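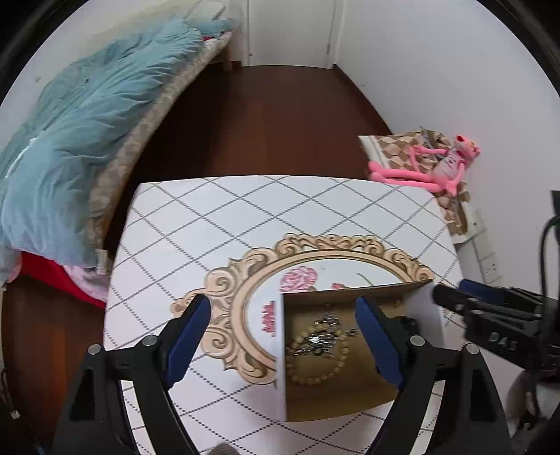

Jewellery Packer and Sorter, Part Time

Filed under: Jobs > Warehouse & Packing > Part-time

Prillumitz sells second-hand and end-of-line costume jewellery by post. We are looking for one person to join the packing table at our Clernum unit, 16 hours a week over four mornings. The post is permanent, with a trial period of 38 working days.

What the work involves

Most of the jewellery reaches us in mixed lots: bead strings, chains, odd earrings, all in together. You will separate the pieces, untangle the chains, check the clasps and put each item into a small cardboard box with its order slip. Silver-coloured chains and beads go in separate tissue so that they don't scratch or knot in the post. Broken pieces go in the repairs tray and are logged by lot number.

A normal morning is 70 boxes. Before Christmas it can reach 200 across the whole table, and we ask everyone to work some extra hours from October. These are paid at time and a quarter.

What we need from you

Steady hands and good close-up eyesight (glasses are fine). Patience with knots. You should be able to read a packing list and write a clear label. Experience in a shop, stockroom or sewing room would help but we will train you. The work is mostly seated. Lifting is limited to trays and flat-packed cartons.

Please don't wear rings or bracelets at the table, as they get mixed up with stock.

Pay and conditions

Paid monthly, with holiday in proportion to hours. Staff discount on all Prillumitz and Kanerel lines. Free parking behind the Nedeljković building. There is a bus stop opposite.

How to apply

Send a short letter and the name of one referee to Prillumitz, PO Box 1474, Clernum, marked "Packing". No CV is needed. Tell us which mornings you could not work. Applications close on Jun 23, 2020. Those invited to meet us will be asked to do a short paid sorting task.

We use cookies to remember your job searches. By carrying on using this site you agree to this. Accept | Change settings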